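I've come round to the idea that a desk should be left mostly bare – cubbies along the back, a drawer unit to one side, and the broad white top kept free for whatever you happen to be doing. A paper cup can have a spot, of course it can, but it goes in the bin by 4 o'clock.

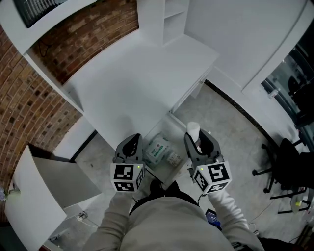 Ailsa Laing wrote to me in December that a bare desk made her feel like a guest in her own study, and that she'd sooner have her papers where she could see them. I do understand, Ailsa, I lived that way in Vasthorpe for 14 years and was fond of every pile.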